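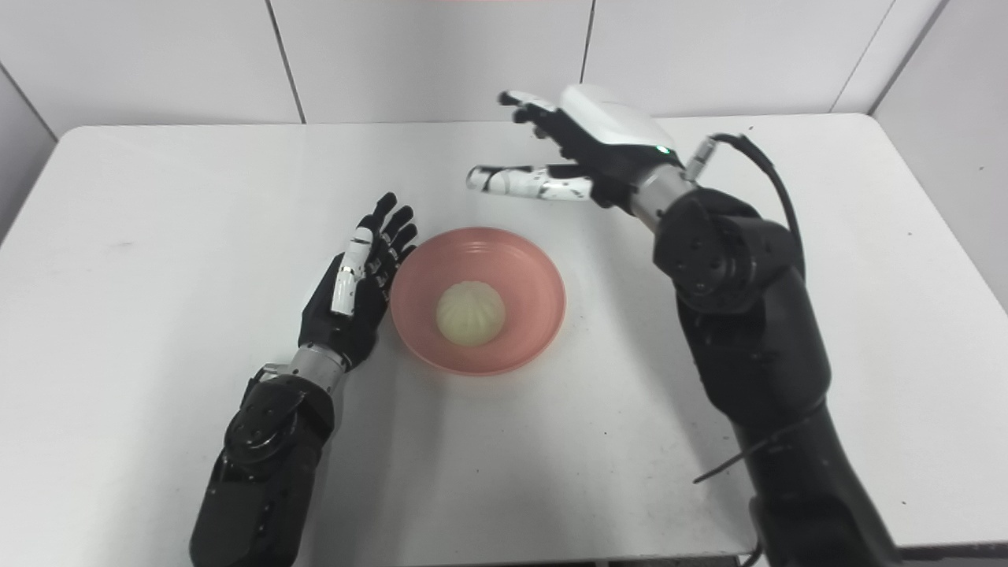
点検票 第18号

Stullham ロボット班 双腕作業台 始業点検および作業中点検(コメント付き)

課題名:Rillero(器への盛り付け・取り出し)
場所:Ellis棟 作業室
記入:班の点検当番
確認:Tudur Pritchard
実施:火曜、放課後の作業枠

判定の書き方
可:そのまま作業に入ってよい。
注意:作業してよいが、コメントを読んでから始める。
不可:直すまで主電源を入れない。
前の号で「注意」だった項目は、今回の判定が「可」でもコメントを残す。空欄のまま提出しないこと。

1 作業台と周囲

1-1 天板にがたつきがない
判定:可
コメント:四隅を手で押して確認。手前側の脚は前回締め直したところで、緩みは出ていない。

1-2 天板の表面に作業の妨げになる汚れがない
判定:注意
コメント:白い天板に薄い擦れと小さな黒い点が残っている。中性洗剤で拭いても取れないものは傷とみなす。認識の結果に影響するかどうかは未確認。次の当番は、拭く前と拭いた後で器の検出位置を比べて記録してほしい。

1-3 腕の届く範囲に私物、工具、飲み物がない
判定:可
コメント:開始前に六角レンチが作業台の下の棚に出ていたので工具箱に戻した。レンチは使い終わったらその場で戻す。棚に仮置きしない。

1-4 床のテープの内側に人が立っていない
判定:可
コメント:見学の下級生がいる日は、当番のほかに見張りをもう一人つける。見張りは端末を操作しない。

1-5 床に濡れたところがない
判定:可
コメント:洗った器の水切りは流しの横で済ませ、作業台まで持ってくるときは布巾で底を拭く。

2 電源と非常停止

2-1 非常停止ボタンを押すと両腕とも止まる
判定:可
コメント:左右それぞれ低速で動かしているときに押して確認した。押したあと腕が下がる量は左のほうがわずかに大きい。腕の下に手を入れて確かめないこと。

2-2 非常停止の解除後、勝手に動き出さない
判定:可
コメント:解除してから22秒待って動きなし。待ち時間は以前の票では当番ごとにばらばらだったので、今後はこの値にそろえる。

2-3 表示灯が点灯している
判定:可
コメント:右手は甲の白いカバーの根元に緑の灯がつく。左手は向きによって見えにくいので、端末の画面でも状態を読む。灯だけで判断しない。

2-4 電源コードと延長コードに傷、発熱がない
判定:可
コメント:延長コードは巻いたまま使わない。前号で指摘したとおり全部ほどいてある。

3 腕の外観

3-1 外装のねじに緩みがない
判定:可
コメント:目視と指先で確認。ペンの合いマークがずれているねじはなかった。関節のまわりのねじは数が多く見落としやすいので、手首側から根元に向かって順に見る。

3-2 手首の金属部に打痕がない
判定:可
コメント:特記なし。

3-3 ケーブルに引きつれがない
判定:注意
コメント:右腕の外側に回している黒いケーブルの輪が大きい。腕を内側に寄せる分には問題ないが、外へ開いたときに何かに引っかかるおそれがある。結束の位置を変える案が出ている。締めすぎると今度は手首の回転で突っ張るため、先に手首を端から端までゆっくり回して必要な余長を測る。測る前に結束バンドを切らない。

3-4 結束バンドの切り残しが飛び出していない
判定:注意
コメント:右腕に端が飛び出しているところがある。掃除のときに手の甲を引っかいた班員がいるので、次の作業枠までに面一で切ること。ニッパーは刃の平らな側をバンドに当てる。

4 手と指

4-1 全部の指が開閉指令どおりに動く
判定:可
コメント:指は1本ずつ、そのあと全部まとめて動かす。左手の親指は戻りが少し遅いように感じたが、記録上の差は出ていない。次号でも見る。

4-2 指のカバーに割れ、浮きがない
判定:可
コメント:白い節のカバーは両手とも親指側から確認した。黒い指は傷が見えにくいので懐中電灯を斜めから当てる。光を真上から当てると反射で何も見えない。

4-3 待機姿勢で左右の手が互いに触れない
判定:可
コメント:待機姿勢では器を挟んで左右に手を立てる。指先が器の縁に近いほど次の動作は早いが、器を置き直す人の手が入る余地がなくなる。班で話し合った結果、置き直しのときは必ず一時停止をかけ、端末の担当が「止めました」と声に出し、置く側が「入ります」と返してから手を出すことにした。返事を省いた場合は作業を中断してやり直す。
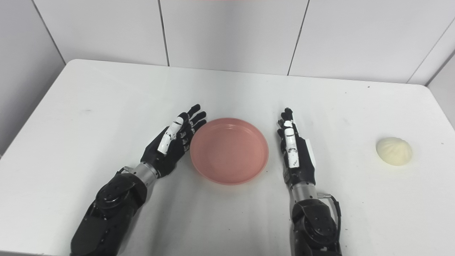 この手順にしてから1回の試行に余計に時間がかかるのは確かで、大会前の練習では回数を稼ぎたいという意見もあった。Pritchard先生の判断は、声かけを省く形での時間短縮は認めない、というもの。回数を増やしたいときは器の位置決めに使う型紙を改良し、置き直しの手間のほうを減らす。型紙は厚紙で作り、作業中は天板から外しておく。

4-4 手のひらに食品のかすが付いていない
判定:可
コメント:まんじゅうの皮は乾くと指の節に入り込む。歯ブラシで落としてから乾いた布で拭く。アルコールはカバーのつや消し部分が白くなったことがあるため使わない。

5 対象物

5-1 器にひび、欠けがない
判定:可
コメント:ピンクの器を使用。縁を指で一周なぞって確認する。欠けた器は洗い場に戻さず、赤い箱に入れる。

5-2 まんじゅうの形が崩れていない
判定:可
コメント:ひだが開いてきたものは握ったときに皮が破れる。見た目で迷ったら交換してよい。交換したことは試行の備考に書く。

5-3 練習に使った食品を食べていない
判定:可
コメント:指に触れたものは全部廃棄。腹が減っている人は作業前に食堂へ行くこと。冷蔵庫の下の段は練習用で、上の段は先生方の昼食なので触らない。

5-4 対象物が天板の端に寄りすぎていない
判定:注意
コメント:右端に寄せると、腕が外へ大きく開き、3-3のケーブルの件と重なる。端から置く位置までの最低距離を決めたい。今は当番の目分量になっている。

6 制御ソフト Fusent

6-1 速度の上限が練習用の値になっている
判定:可
コメント:設定値18。大会用の設定ファイルを読み込んだままになっていることがあるので、ファイル名ではなく画面に出る数値を読み上げて確認する。

6-2 作業範囲の制限が有効
判定:可
コメント:奥の壁に向かって低速で手を伸ばし、制限で止まることを確認した。壁はタイルなので、当てると指のカバーが先に割れる。

6-3 記録の保存先に空きがある
判定:可
コメント:試行9の途中で保存が止まった件は、保存先が個人フォルダになっていたのが原因。共有フォルダに直した。同じ番号で撮り直さず、番号は飛ばしたままにしてある。

6-4 左右の腕の割り当てが合っている
判定:可
コメント:画面上の左と腕の左が逆になっていた例が過去にある。起動したら最初に左手の親指だけを動かし、声に出して確認する。

7 作業中の点検

7-1 使っていないほうの手が姿勢を保っている
判定:可
コメント:右手で奥の小さい対象物を取りに行く間、左手は手のひらを上にして手前に下ろしておく。立てたままだと、右腕が戻ってくるときに通り道が狭い。手を開いて下ろした状態では指の背が天板に近くなるので、姿勢を変えるときの速度は練習用の値よりさらに落とす。

7-2 つかむ前に指の間と対象物の位置が合っている
判定:注意
コメント:右手の親指と人差し指の間に対象物が入るように上から近づける。奥の位置では甲のカバーが邪魔になって、操作者の席からは指先と対象物の隙間が読みにくい。横に立つ人が隙間を見て「下げてよし」と言うまで下げない。横に立つ人はテープの外から見る。 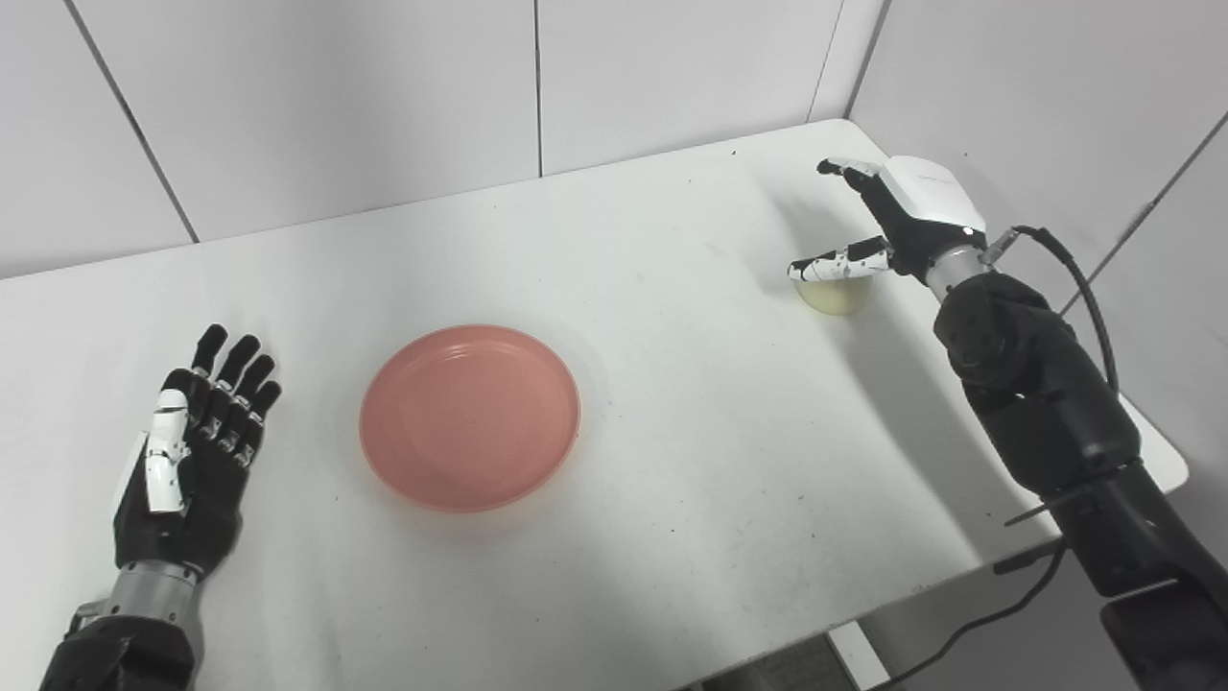
7-3 作業台の下に垂れたケーブルに足がかからない
判定:注意
コメント:右側で作業台の縁より下に黒いケーブルが下がっている。すぐに危険という長さではないが、椅子を引いたときに脚が触れる。フックを縁の裏に付けて上げる。フックは部品棚の引き出しにある。

7-4 異音、異臭がない
判定:可
コメント:右の手首から小さなこすれ音が一度。再現せず。聞いた人は、その時刻と腕の姿勢を備考に残すこと。

7-5 操作者を交代するときに腕が止まっている
判定:可
コメント:交代は待機姿勢に戻してから。操作盤を持ったまま隣の人に渡さない。

8 終業点検

8-1 両腕を休止姿勢にして主電源を切った
判定:可
コメント:電源を切ると指の力が抜ける。対象物を握ったまま切らない。

8-2 器を洗い、天板を拭いた
判定:可
コメント:ふきんは天板用と器用を分ける。青が天板。

8-3 充電中の電池がない
判定:可
コメント:電池は無人の部屋で充電しない。鍵を返す人が最後に見る。

9 前号からの持ち越し

・非常停止ボタンの台座のぐらつき:両面テープからねじ止めに変更済み。完了。
・保護めがねの不足:発注済み。届くまでは台数分の人数で作業する。
・部屋の換気扇:施設係に連絡したが返事待ち。継続。

10 今回の対応表

3-3 ケーブルの余長を測る:電装担当
3-4 結束バンドの端を切る:電装担当
1-2 拭き取り前後の検出位置を比べる:次の当番
5-4 端からの最低距離を決める:班の打ち合わせで相談
7-2 操作者の席の高さを変えてみる:操作担当
7-3 フックを付ける:次の当番

確認者コメント(Pritchard)
今回は不可の項目がないので、次の作業枠もそのまま使ってよい。ただし3-3と7-3はどちらも右側のケーブルの話で、担当が分かれている。片方を直してもう片方を引っ張ることにならないよう、同じ時間に一緒に作業すること。2-1の左腕の下がり量は、感想ではなく定規で測った値を次号に書いてください。

票は記入した日のうちに作業室のファイルに綴じ、写しを共有フォルダの「点検」に入れる。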